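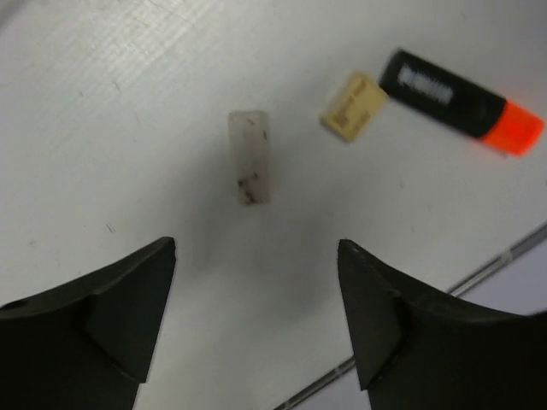 4. Desk items: sorting the small stuff

This section covers the top drawer and the tabletop: highlighters, erasers, stubs, small blocks of one thing or another. Paper is dealt with in section 5. If you are setting up a Treltby drawer insert, read 4.3 before you peel anything.

Most guides to desk tidying begin by telling you to buy a container. We sell one, and we would still ask you to leave it in its box until step 6. A divided tray filled with dead pens is a tray of dead pens.

4.1 Before you start

You will need:
A clear stretch of table, pale if you have the choice
A sheet of scrap paper
A damp cloth and a dry one
A bin within reach

Note: A pale table shows up ink, crumbs and rubbings well. It is less helpful with white or off-white erasers, which can be hard to pick out against it. Run your hand over the surface before you decide you have finished.

4.2 Sorting

1. Empty one drawer or pot only. Two at once sounds quicker and has never been quicker in our hands.

2. Spread the items in a loose row so that none is lying on top of another. They don't need to be straight. You will be picking them all up again shortly.

3. Test each highlighter on the scrap paper. Draw one line the length of your hand. If it fades before the end, the pen goes. You may have read that a dried-out highlighter can be revived by standing it on its cap overnight, or with a drop of water in the tip. Hubert Aebischer tried both on the office stock in February and got a few faint lines and a wet blotter. We leave the method out of this guide.

4. Test each eraser on a pencil line, also on scrap. Keep it if it lifts the line. Looks are a poor guide: a block with dark smudges at one end may rub perfectly cleanly once the dirty part is worn off, and a neat one with its printing still on may be as hard as a boiled sweet.

5. To clean a smudged eraser, rub the marked end on clean scrap paper until it stops leaving grey. Scratches and small nicks can be left. Do not use washing-up liquid, whatever the label on the bottle promises about gentleness.

Caution: Some small coloured blocks look like erasers and are something else, such as tiny cartons or lumps of adhesive. If the printing is too worn to read, try the corner on scrap paper first. Never try it on a document you want to keep.

6. Put what is left into two groups: things you use most weeks, and things you don't. Be strict. "I might need it" is the reason the drawer would not shut.

4.3 Fitting the insert (part no. 2510)

1. Measure the inside of the drawer at the back as well as the front. Older drawers are often narrower at the back, and the Havham range certainly is.

2. Place the insert in the drawer dry, with the backing still on the pads. Open and close the drawer several times. If the insert slides, turn it end to end and try again.

3. Only now peel the pads. They are described on the box as repositionable. Treat them as good for one go.

4. Lay highlighters in the long channel, caps all facing the same way. Erasers go in the short well at the front.

Note: Keep erasers away from the plastic walls of other makers' trays. A soft eraser left against some plastics for months can stick and leave a mark. Our own insert has a felt lining in the short well for this, though Mal-soon Maeng, who tests our returns, would rather you also kept the card sleeve on the eraser if it still has one. So would we.

Caution: Do not load the drawer beyond the line moulded on the side wall. The insert will hold more. The runners may not.

4.4 Leaving things on the table

You may prefer to keep a few items out. That is fine, and for anyone who marks up papers all day it probably makes more sense than a drawer. Limit it to what fits in the lid of the insert box, turned upside down. Wipe under the lid when you wipe the table.

Colour-coding stickers are supplied with the insert (sheet 8 in the pack). They are optional. Rajkumari Shukla, who wrote the first version of this guide, used them for a fortnight and then could not remember what green meant.

4.5 Common problems

The drawer catches when closing. A cap is standing proud. Lay it flat, or move it to the table lid.

The insert has come loose. Wipe the drawer floor with the damp cloth, dry it fully, and fit replacement pads, part no. 1034. Ordinary double-sided tape also works and costs less.

Everything is back in a heap. Repeat 4.2 from step 1. No insert will prevent this, ours included.

Continue to section 5, Loose paper.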